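## 4. Running the trouser-folding task

Read Section 3 first. Both arms must be homed and the Flaltix controller must show "Ready" before you start. Two students are needed for this section: one at the keyboard, one at the stop button.

1. Clear the table of tools, phones and drinks.
2. Lay one pair of trousers flat, front side up. Fasten the button and close the fly.
3. Smooth out the legs with your hand. Wrinkles near the crotch are fine. Wrinkles along the waistband are not.
4. Step back behind the tape line and say "clear" out loud.
5. Load program 34 and press Enter. The arms move at training speed.
6. Watch the fingers as they close on the waistband. If they pick up only the lining, press stop and go back to step 3.

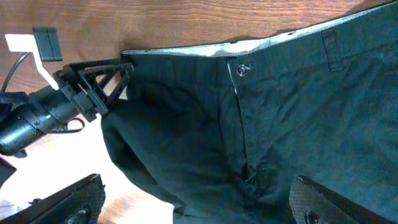
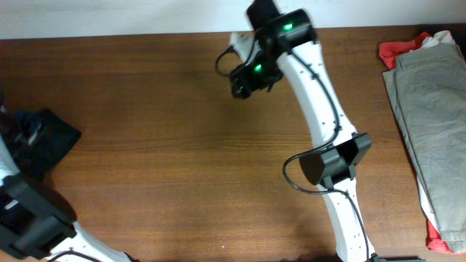
7. Wait for both arms to park. Do not reach over the table while either arm is moving, even if the garment is sliding off.
8. Move the folded trousers to the right side of the table and keep the stack low.
9. Write the run number and the result in the club log. Use "full," "partial" or "failed," with no other words.

**Caution:** Cables can catch on a joint when an arm turns back on itself. Check the slack on both arms every seven runs. If a cable is pulled tight, stop and tell Pilar Cabral before you do anything else.

**Note:** The grip force is set to 687 in the config file. Settings above 2000 will leave marks on thin cloth. If you change the value for a test, put it back before you leave.

**Note:** Jeans with rivets are not supported yet. Oľga Jireš has a separate program for them on the Sernovow branch, but it has only been run with one arm.

If the program quits with "no edge found," see Section 6.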